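Re: [cell-planning] fingers, spares + what goes in the June order

Sorry for the slow answer, been on the phone with Lomex most of the morning. Replies inline where I could, rest below.

> Before we sign off on the Urkdale budget can somebody tell me
> a) do we really need a second set of gripper fingers per arm
> b) is the bench space enough or are we buying tables too
> c) why is cable handling its own line now, it wasn't in the
> last version

a) Yes. Two arms, one spare set each, so 4 fingers total. Lomex quoted lead time of 8 weeks and I don't want to sit idle that long over a chipped tip. If money gets tight I'd cut the second camera mount first.

b) Tables are fine. One white top per robot, leave the near corner clear so both arms can get in low. What I would add is a proper shelf for the parts waiting their turn, motors and such. 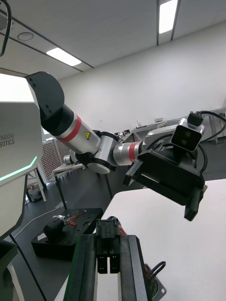 Shelf is cheap, put it under furniture and not under robot or Perić purchasing will bounce it back for a capital form. Been there twice.

c) Cable handling is its own line becuase it's where the hours go. Rigid parts are easy to plan for. Harnesses are not, the loose ends go wherever they like and every terminal type wants a different grip. Last version had it buried in "misc tooling" and it got cut to nothing. I've put 800 in for it. Covers:

- board trays (the plastic kind, we keep running short)
- printed fingertips, narrow profile, a few shapes to try
- strain relief clips for the arms' own cables
- practice harnesses we don't mind wrecking

Pividus also offered a harness fixture that holds the connector still so one arm can do the job alone. Nice, but it costs more than the whole line and I'd rather see how far we get with two arms first. Handing a connector over between grippers is the thing we want working anyway.
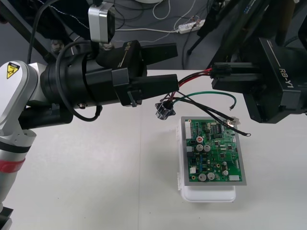 Harness work over the circuit board, connector in the RB-Y1 gripper.

Open items, please shout if any of these are yours:

- floor power. Strips on the floor is not a plan. Need a quote for drops from the ceiling, I have nothing for this yet
- spare wrist camera cables, right length this time
- service contract, renew now or wait til after Urkdale? I lean wait
- does shipping come out of our line or theirs

Need numbers back by 4 pm if you want them in this round, otherwise it slides to the next one and I can't promise the Lomex price holds. Spreadsheet is in the usual folder, edit the second tab only, the first one is locked and the totals break if you unlcok it.

Thx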